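Skusgate学生机器人社公布秋季课题：双臂分拣仿真花材

（2023年10月6日）Skusgate学生机器人社今日公布本学年秋季课题的内容和日程。课题名为“Cesesine”，要求参加的学生用一套双臂设备，把散放在桌面上的仿真花和叶片按种类拾起，分别放入两侧的托盘。课题周期为4周，结束后将在校内举行一次公开演示，校内师生和学生家长均可到场观看。

Cesesine课题由Skusgate学生机器人社主办，Andreadis技术中心提供场地和设备维护，Fistero教育基金承担材料费用。三方在夏季就课题的题目、设备使用时段和安全规则达成一致，相关文件已发给全体社员。

与社团去年的方块堆叠课题相比，今年的题目在抓取对象上有较大变化。方块的形状和尺寸固定，学生只要算准位置，夹爪就能用同样的姿态反复完成动作。花材没有统一的外形，花头大而松，花茎细长，叶片薄，彼此还会叠在一起。夹爪从花头下手，容易把花瓣压变形；从花茎下手，又要先判断茎的走向，避免把旁边的叶子一起带起来。社团在课题说明中写明，动作的稳定性和对花材的保护在评分中所占比重高于速度。

课题使用的花材全部为仿真花，包括玫瑰、绣球和配套的枝叶。选用仿真花主要考虑重复使用和摆放的一致性。鲜花在多次夹取后会掉瓣、失水，前后几次练习的条件难以保持相同。仿真花可以在每次练习后整理复原，也便于各小组之间比较结果。枝叶单独计分，从花茎上脱落的叶片也按散叶处理，小组应在练习前检查花材是否牢固。

参加课题的学生分为3个小组，每组自行安排操作、程序和记录的分工。各组每周有2次使用设备的时段，每次开始前由组员自己布置桌面。社团不规定花材的具体位置，只要求玫瑰和绣球混放，花茎朝向可以不同，散叶分布在花的周围。这样的安排是为了让学生在每次练习中都重新判断抓取顺序，不依赖上一次留下的固定坐标。

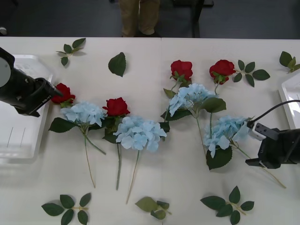
图：Cesesine课题的桌面布置，双臂夹爪分别位于玫瑰和绣球旁。

课题分为两个阶段。第一阶段为遥控操作，学生通过手柄控制左右两臂，熟悉夹爪的开合范围、接近角度和两臂之间的距离限制。这一阶段不考核完成数量，各组须提交操作记录，说明每一次抓取选择的部位、夹爪方向以及出现的问题。社团认为，操作记录是后续编写程序的依据，记录不完整的小组需要补做练习后才能进入下一阶段。

第二阶段为程序控制。学生根据前一阶段的记录编写动作流程，由设备按流程完成拾取和放置。程序应当包含抓取失败后的处理方式，例如松开夹爪、退回安全高度、重新选择目标。各组可以使用社团已有的图像识别代码，也可以自行修改，但须在提交的文件中注明改动部分。两臂的工作区域在桌面中部有重叠，程序中必须写明由哪一侧优先进入，另一侧在何处等待。

评分共有4项，分别为分类正确、花材完好、两臂配合和书面记录。分类正确以花材最终所在的托盘为准，中途放错但自行纠正的不扣分。花材完好由社团在每轮结束后检查，花头脱落、叶片折断或花茎明显弯折均记为损坏。两臂配合主要看是否出现互相等待过久或动作冲突。书面记录由各组在公开演示前提交，逾期不再接收。公开演示当天的桌面由其他小组布置，演示小组在开始前不得移动花材。

在安全方面，Andreadis技术中心对设备的速度和夹持力设置了上限，学生不得自行更改。设备通电时，双手不得伸入两臂的活动范围；需要整理花材时，应先按下停止按钮，确认两臂静止后再靠近桌面。每个时段至少有一名受过培训的社员负责看管停止按钮，该社员在此期间不参加操作。线缆的连接和拆卸由技术中心人员完成，学生发现线缆松动应立即停止练习并报告。

Skusgate学生机器人社表示，选择花材作为题目，也是希望让没有编程经验的学生能够参加。判断一枝花应当从哪里拿起、先拿哪一枝、叶子压在上面时怎么处理，这些问题在动手摆放时就能开始讨论。社团为新社员安排了基础课，内容包括坐标系、夹爪结构和简单的流程编写，基础课与课题练习同步进行，缺课的学生可以查阅社团存放的讲义。

Fistero教育基金的资助用于购买仿真花材、托盘和备用夹爪配件，不用于奖金。课题不设名次，完成全部要求的小组将获得社团颁发的结业证明，其程序和记录经小组同意后存入社团资料库，供以后的社员参考。课题结束后，花材和托盘由社团保管，继续用于新社员的基础练习。

公开演示定于10月底在Andreadis技术中心一层举行，具体时间将在社团公告栏发布。演示包括各组的程序运行和问答环节，参观者须站在地面标线以外，现场不开放设备试用。校内其他社团如希望组织集体参观，请提前向Skusgate学生机器人社登记人数。

关于Skusgate学生机器人社
Skusgate学生机器人社是由在校学生组成的课外社团，每学年开展秋季和春季课题，内容涉及机械臂操作、移动机器人和基础编程。社团面向各年级学生开放，入社不要求具备相关经验。

关于Andreadis技术中心
Andreadis技术中心为学校课程和学生社团提供实验场地、设备管理及安全培训。

媒体联络
Skusgate学生机器人社宣传组
采访和拍摄申请请以书面形式提交，并注明到访人数和所需设备。涉及学生个人的采访须事先取得本人同意，未成年学生还须取得监护人同意。

（完）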